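Drallaven cell – pre-session check, cloth folding by remote control
Checked by: Ketill Steinarsdóttir. Counter at start: 2264

1. Emergency stop, both arms: OK. Tested at 7:40 with the leader arms parked.
2. Gripper fingers: OK for use. Upper rim on one finger is rough and slightly chipped. Watch for snags on thin fabric.

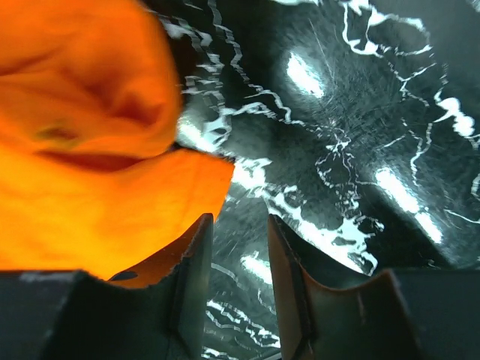

Can the operator grip harder to stop a cloth slipping?
Only up to the limit set in Jelby. Past that, open, back off and grasp again.

3. Cables: OK. Purple cable on the left arm is held by its clips. Check the loops again after any wide reach.
4. Tabletop: OK. Basket on the left, orange cloth laid out in the middle.
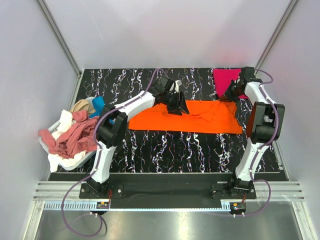
5. Leader-to-follower match: recheck. Joint 4 lagged on slow moves in August – log it if it comes back. Service is due at 3000.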